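4. Preparação da área de trabalho e primeira demonstração

Este capítulo aplica-se ao kit de manipulação Lokgate com o software Iturus instalado. Antes de começar, conclua a montagem da base (capítulo 2) e a verificação da paragem de emergência (capítulo 3). Quem usa a base móvel Mokska deve bloquear as rodas e seguir depois os mesmos passos.

4.1 Escolha da mesa

A mesa deve ser estável e ter o tampo plano, sem toalha nem vidro por cima. Tampos mates dão melhores resultados na deteção de objetos. O kit funciona em oficinas, armazéns e ateliês; não é necessário esvaziar a sala, mas a zona de alcance do braço tem de ficar livre.

1. Marque no chão o limite da zona de alcance com a fita fornecida.
2. Deixe um corredor livre de 400 mm entre a mesa e qualquer outro móvel.
3. Passe os cabos pela calha traseira e prenda-os com as abraçadeiras.
4. Ligue a fonte de alimentação a uma tomada com terra.

CUIDADO: não use extensões enroladas. O cabo aquece e a fonte pode desligar-se a meio de um movimento.

4.2 Câmara fixa

1. Monte a câmara no suporte, ao lado ou por cima da mesa, e aperte o manípulo.
2. No Iturus, abra Configuração > Câmara > Pré-visualização.
3. Ajuste a inclinação até o tampo ocupar a metade inferior da imagem.
4. Execute a calibração. São recolhidas 14 poses – não toque na mesa até aparecer a mensagem "Calibração concluída".

Nota: se a calibração falhar 3 vezes seguidas, limpe a lente e repita a partir do passo 1. O código de erro fica guardado no registo e deve ser indicado em qualquer pedido de assistência.

4.3 Colocação dos objetos

A tarefa de demonstração incluída no kit chama-se "Reposição de latas". O objetivo é transferir latas de bebida de um cesto para uma calha dispensadora. Pode usar latas de qualquer marca, desde que estejam fechadas e sem amolgadelas.

1. Coloque a calha de um dos lados da mesa. Pode ficar na diagonal; o programa calcula a orientação.
2. Coloque o cesto do lado oposto, com a abertura para cima.
3. Ponha uma lata de pé no centro do tampo, afastada da calha e do cesto. É a lata de referência.
4. Guarde as latas de reserva noutra mesa, fora da zona marcada.
5. Confirme na pré-visualização que a lata de referência aparece inteira.
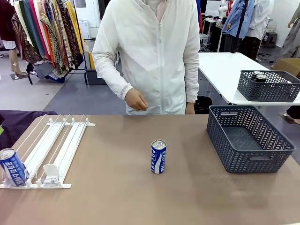 O operador pode estar junto à mesa durante a colocação, mas deve recuar para trás da fita antes de iniciar o modo automático. Mangas largas, cordões e pulseiras devem ser recolhidos ou retirados.

4.4 Gravação de uma demonstração

1. Selecione Tarefas > Reposição de latas > Nova gravação.
2. Introduza o nome do operador e prima Iniciar.
3. Realize a tarefa a um ritmo regular, uma lata de cada vez.
4. Prima Terminar e escolha Guardar ou Rejeitar.

Rejeite a gravação se uma lata cair ou se alguém atravessar a zona marcada. O disco interno guarda até 200 gravações; quando estiver cheio, exporte os dados para uma unidade externa antes de continuar.

CUIDADO: nunca retire uma lata presa com o braço ligado. Prima a paragem de emergência, espere que a luz fique vermelha e só depois retire a lata.

4.5 Assistência

Para peças de substituição, contacte o distribuidor Lại e indique o número de série gravado na base. Dúvidas sobre este manual podem ser enviadas a Philomena Frimpong, documentação técnica, através do formulário do menu Ajuda.

Revisão do capítulo: 1 de janeiro de 2020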